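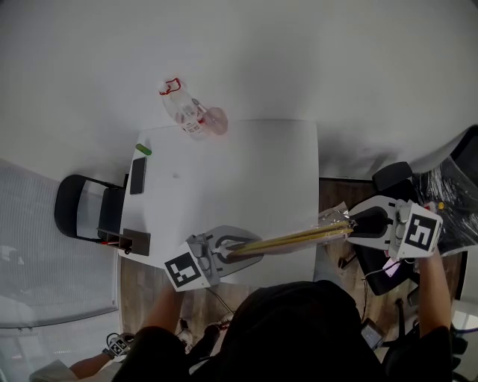
Figure 5. A long, thin item, partly wrapped in clear plastic, held at both ends over a white table.

4.2 Long things in small homes

In the interviews we had expected people to talk mostly about bulky belongings, the sofas and prams and bicycles that fill so much of the earlier writing on storage in flats. They did talk about those, and at some length, but what came up again and again – often while the kettle was on and the recorder had been forgotten – was the trouble people have with things that are long and thin. Curtain rods, garden stakes, rolls of wrapping paper, knitting needles, blinds, fishing rods and lengths of timber trim kept from some old repair all belong to this family (Figure 5). They weigh next to nothing and take up hardly any room if you measure them by volume, and yet they seem to have no proper home in a cupboard built around shelves.

Siham Semaan, whose two-bedroom flat in Plevness was among the first we visited, kept hers in the gap between the fridge and the wall. She was a little embarrassed about it and then rather proud, and she pulled everything out so that we could see how well it all fitted. Several other households had found the very same gap. Where the fridge had been built in, the long things moved behind a bedroom door or under a bed, and under the bed they tended to be lost for years at a time. One man in Skermont had bought the same set of tomato stakes twice over, having no memory at all of the first lot until he shifted the mattress in June.

Navickas and Semaan proposed in their pilot work that people sort their storage by how often a thing is used. Our households did this with pots and linen, but much less so with long things, which were sorted almost wholly by where they would stand up without falling over. A broom used every morning and a banner used once in 2000 could share a corner quite happily. We have called this "sorting by lean", a phrase we owe to Jurgita Žukauskas, who used it of her own hallway and kindly let us keep it.

The older buildings in the sample did better here than we had guessed. Flats in the Hadetti blocks still have the narrow broom cupboard beside the front door, only 90 centimetres across, and nearly all of the people who had one spoke of it with real fondness. In the newer blocks that space has gone to the hot water unit or been given over to the kitchen bench. Residents there had often put up hooks or a rail of their own, and six households showed us a tall bin or an umbrella stand that had been pressed into service and was, by their own account, always on the point of tipping.

We should say a word about wrapping, as it coloured how people felt about keeping things. Long items still in their plastic were treated as new, even when they had been in the house for a decade, and were harder to part with than the same items bare. "It's not been opened," Merike Siliņa told us of a blind for a window she no longer has, as if that settled the matter, and for her it did. We came across this feeling in five homes and would like to look at it more closely, perhaps alongside the work on unworn clothing discussed in Section 2.

The second round of visits, which finished on Oct 27, 2019, took in the shared storage cages in the Skermont basements, and we turn to those next.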